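Stems and Stories: What We Learned About Arranging Artificial Flowers
Final report, Clokley Design Workshop, second-year group project
Submitted 2022-01-31

Why we picked this

Our group had to choose an everyday skill and study it closely enough to teach it to somebody else. Most teams went for cooking or bike repair. We went for fake flowers, and we would do it again tomorrow! Viktória Kovács had a bag of them left from a summer window display she helped with in July, and once we started playing around with them we kept noticing how hard it was to make them look relaxed. That became our question: what makes an arrangement of artificial stems look natural, and can a beginner learn it in one sitting?

Materials

We had a budget of 57 dollars and spent all of it. Most went on stems from Sterwood, the craft supply store near campus (they let us dig through the discount bins, which was half the fun). We wanted blue irises as the main flower and something small and purple to fill in around them. The containers were already in the workshop cupboard.

We learned fast that stem length matters more than color. Long stems are great on the shelf and a headache in the vase, where they tip everything to one side. Short ones vanish behind the rim.

Setting up

We worked on the big green table under the ceiling lights. Our first sessions were messy because we went straight from the bag to the vase, and the blossoms snagged on each other every time we pulled one out. After that we made a rule: stems get laid down flat and sorted before anything goes in. Irises together, fillers first into the vase. Starting with the small flowers gave us a kind of loose nest, and the large blossoms had something to lean on.
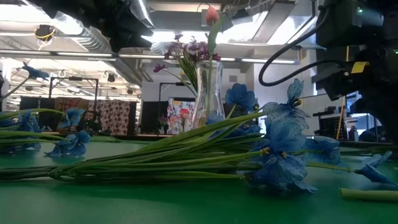 Ginette Pruvost disagreed with our order of work when she read the draft. She wrote that she always starts with the tallest bloom, dead center, and builds down from it, and that putting fillers in first "locks you into a shape before you know what the flowers want to do." We argued over this for most of an afternoon, and it ended up being the best part of the project, so we tested both.

The test

Each of us built the same arrangement two ways, fillers first and tallest bloom first. We then put photos of the results on a survey page and asked people to pick the one that looked more like fresh flowers. We were hoping for 200 answers and got 174, which made us very happy, given that we only advertised it on the dorm bulletin board and in one group chat.

Fillers first won for the tall, narrow vases. For wide bowls it flipped completely, and Ginette's way came out ahead. Our guess is that a narrow neck holds the first stems upright for you, while in a bowl they slide outward and you need a strong middle to work from. We can't prove that with the data we have, but it matches how it felt in our hands.

What we got wrong

We didn't shape the petals at all until the third session. Fabric-type blossoms come out of the packaging kind of squashed, and a few seconds of gentle bending does wonders. Curl some up, let some hang. If every petal points the same way the flower reads as fake from across the room. The early arrangements in our test were made without any shaping, so those scores are probably lower than they should be.

We also tried Nudine, a soft floral putty, to keep stems in place. It works, but it shows through clear glass and we spent ages scraping it out. Chin, the pebble mix we tried next, looked nicer and rinsed right off.

Teaching session

For the last part we taught two first-year students from scratch. They sorted, filled, bent petals and had finished pieces before the hour was up. One of them put the irises in at wildly different heights, which we had told her not to do, and it looked fantastic. We've added a section on uneven heights to the handout, and the handout is in the appendix along with the survey questions.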